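How to Set Up a Two-Arm Table for Cup Sorting (and Bring Your Crew Along With It)
Posted May 21, 2020 in Ovcombe Shop Notes

Our dish room at Ovcombe sends out 3210 pieces of drinkware in a normal week, and until this year every one of them was picked up, looked at, turned right side up and shelved by a person. Now a pair of arms is learning the dull part of that job, and I have never had so much fun with a pile of cups!

This guide covers how we lay out the practice table, how we run a session, and how the work changed for the people who used to stand at the sorting counter all shift. You don't need a big plant to try this. You need a solid table, two arms, a bit of floor, and the patience to put the same mug back in the same spot more times than you would think possible.

What you need before you start

Two arms with two-finger grippers
A sturdy table with rails you can bolt to
A raised board or shelf for the middle
A mixed lot of cups, plus a few soft things such as a cloth and a sponge
Tape for marking the floor
The session sheet, printed, where everyone can reach it

We use the Trirker session sheet, which has space for the layout number, the start time and a few lines of notes. Write the notes while you're standing there. Notes written after lunch are terrible, mine included.

Step 1. Bolt the arms down across from each other

Face them inward so both can get to the middle of the table. Check that each one can reach the board without stretching all the way out, then check the elbows, which swing out past the edge of the table a lot more than people expect. Route your cables so they have slack at every joint. Walk each arm slowly through its full range before you tighten anything for good.

Tape a line on the floor where people should stop while the arms are moving. Ours took a few days to become a habit, and then it was like it had always been there.

Step 2. Lay out the cups

Put the tall ones at the back of the board and the short ones forward. Mix your shapes and finishes on purpose: smooth, ridged, see-through, solid, with a handle and without. Tip a couple over. Real cups come off a cart every which way, and a table full of neatly standing tumblers teaches you very little.
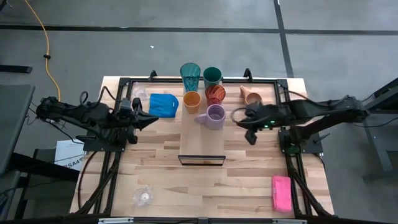 Clear cups deserve extra time. They are the hardest thing we handle, because the edge you want to grab is the part that's toughest to pick out, so start every new layout with at least one of them on the bare wood and another near the board. If a layout goes badly, write down which cup it was and where it stood, then run it again exactly the same way before you change anything. The people from our old sorting counter are wonderful at this. They know by feel which cups stick, which ones roll and which ones will slide off a wet hand, and all of that goes straight into the notes.

Step 3. Check the view from the wrist

Before each session, look at the feed from the gripper. You want to be sure you can see both fingertips and the place where they meet. Close the fingers and see that the tips line up side by side. Then move in toward a group of cups and look at what the arm is going to have to deal with up close. A cup that seems simple from your side of the table can turn into a big shiny tangle of reflections from down there, especially the tinted ones. (I love this step. It changes how you set things out!)

Wipe the lens if the picture looks cloudy. Move on when you're happy with it. 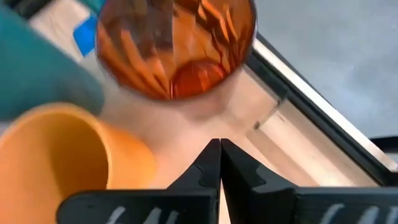

Step 4. Run short sessions

We do 3 layouts, take a break, and swap who is in charge of the sheet. Longer runs sound efficient, but attention drops off and the notes get thin. Since April we have logged 1298 tries this way, and 919 of them ended with the cup where we wanted it. I was thrilled with that number. The crew was less impressed and went right off to work on the others, so you can see who really runs this place.

Say out loud when you are about to reach onto the table, and wait for an answer. Every time, even if you're the only two in the room.

Step 5. Get down to table height

Now and then, check the setup from low down. From above, everything looks nicely spread out. At table level you notice how much stands in front of something else: the uprights of the shelf, the crossbar, a big glass piece that bends whatever is behind it. If you can't get a clear look at a cup from there, write it on the sheet and try shifting the shelf a little before the next layout.

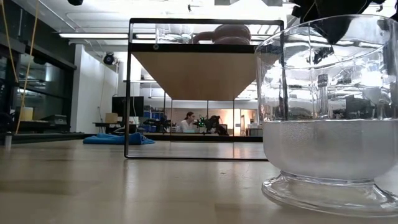

The shelf and a large footed glass at table height, with the blue cloth lying toward the back.

Step 6. Add the odd items

Once plain cups are going well, bring in things that don't belong. A ladle is great, and so is a towel. The Ivska guide we started from suggests adding one new item per layout, and I'd stick to that for the first few weeks. After that, let the crew choose. They have strong opinions about what turns up in a dish cart, and they're usually right.

Keep some open table at the front so there is somewhere to set things down.
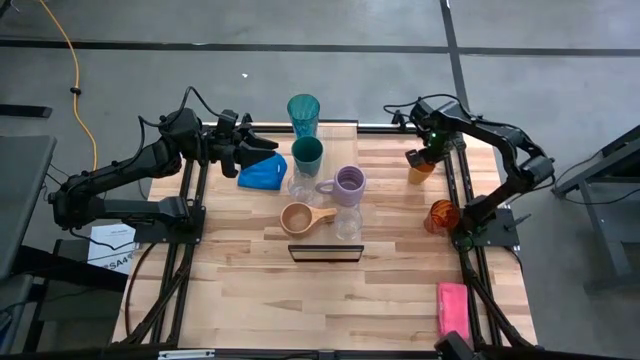
A mixed layout with cups, clear glasses, a lavender mug and a folded pink towel. The right gripper is at the rim of the small orange cup.

What changes for the people

This is the part other shops ask me for the most, so a few things from our side.

Tell everyone early. We held our first talk before the table was even built, and the questions we got (Will my hours change? Who fixes it at night? Can I learn to run it?) shaped the whole plan. Hours stayed as they were. Anyone who wanted training got it on paid time.

Expect different kinds of tired. Folks who spent years lifting and turning cups say their wrists feel better, but their heads are worn out by the end of the day. We put a second break in the afternoon and it helped a lot.

Share the good jobs. Laying out the table, running the session and keeping the sheet are three separate roles, and we rotate them. Early on the same two people always ended up running the arms, and the others quietly got stuck resetting cups. Don't let that happen!

Keep the old counter open. Ours still handles chipped pieces and anything delicate, and a person makes that call.

Next up for us is the Rácz rack, a taller shelf with two levels. I'll post the layout sheets when we have a set that works. If you're building a table of your own, start with the cups you already have in the cupboard.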